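Care agency wants us to do "gripper folding" in clients' homes - what does this mean for our hours?

Posted in: Work and pay > Care and domestic
Asked by Rowena Padilla, December 2024
Viewed 270 times

I work for a home help agency in Ruvirville. Housework mostly - beds, laundry, a bit of cooking - and 27 of us on the books. In May the office signed up to something called the Graten programme. The idea is that staff do ordinary jobs like folding clothes with a hand-held gripper tool with a camera on it, and the recordings go off to a company called Skesine, who want to teach a machine to do the same thing.

We were told it is "an exciting chance to shape the future of care". I have been in this line of work long enough to know that when a job gets called exciting, someone is about to get less money for it.

What I can say for certain is that it is slow. Folding a top by hand takes me a few seconds. With the grippers you have to get the cloth flat on the bed first, then pinch one edge, lift, bring it over and hope it doesn't slide out. Dark jersey is the worst, you can't tell where the hem is against itself.
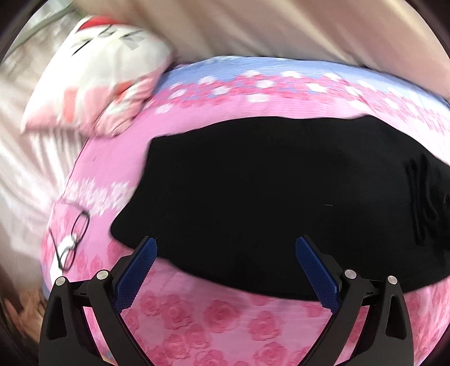
Black item laid out nearly flat on the bed.

The visit length hasn't changed. So if I spend part of it doing the laundry the slow way, either something else gets left or I stay late unpaid. The office says the slow part is "temporary". They also say no one will lose hours when the machine arrives, but they won't put it in writing, and when I asked what the client gets out of it I was told it was in the leaflet. It isn't in the leaflet.

My questions are: can they make us do it, should we be paid extra, and has anyone been through this and come out with the same hours at the end?

3 replies

Mylene Lumanlan
Marked as helpful by 162 people

I was a rep at a laundry for years before I went into care, so I'll take these in order. I don't know your agency, so read your contract before you act on any of it.

Can they make you? Look at the duties section. Most say something like "and other reasonable tasks". Housework is your job, but being recorded while you do it for an outside firm is a different thing, and I would ask where you agreed to it. Ask by email so there is an answer you can keep. Ask at the same time who holds the recordings, how long for, and whether you can say no without it affecting your rota. Then ask whether each client has signed for it. It is their bedroom and their things on the bed, and a line in a leaflet would not satisfy me.

Should you be paid extra? I would say yes, and I would go for time before money. Write down the start and finish of every gripper job for a fortnight, and the same job done by hand on another visit. If the visit is too short for the work, that is the thing to put in front of them. They can argue with how you feel about it but they can't argue much with your own times on paper.

On the hours, I would treat "no one will lose hours" as worth nothing until it is in a letter with a date on it. When the laundry got its first folding machine we were promised the same. Nobody was sacked. People left and weren't replaced, and those who stayed fed the machine all shift instead of moving between jobs, and their wrists suffered for it. On a rota like yours it could be quieter still: a visit gets trimmed because the laundry is "covered".

In fairness, I don't think a machine that copes with somebody's spare room and a soft mattress is coming next year. Ours jammed on anything with a drawstring. But the agency can cut visits on the strength of a promise well before the thing works, so get the letter now. If you aren't in a union, join before you raise it.

Ojo

we did a trial like this at my old place. got a voucher. never heard another word. wouldnt lose sleep over it

GreyCardigan

Disagree with the reply above, "never heard another word" is exactly the problem, isn't it? Somebody has your work and you have a voucher.

I clean holiday lets and was offered the same sort of thing. The sheet they gave me said they wanted 2000 recordings of folding. I asked what one of them was worth to the company and the woman went very vague on me. I turned it down and nothing happened to my shifts, but I'm self-employed so it's not quite the same as your position Rowena.

Would also say check your insurance, or the agency's. If you drop the tool on somebody's glasses or a lamp, who pays? I asked that as well and I am still waiting.

Rowena Padilla (asker)

Thank you Mylene, I've started the times and sent the email about consent. Two of the others are sending the same one. Hadn't thought about insurance at all so that is going in as well. Will post what they say when they say it.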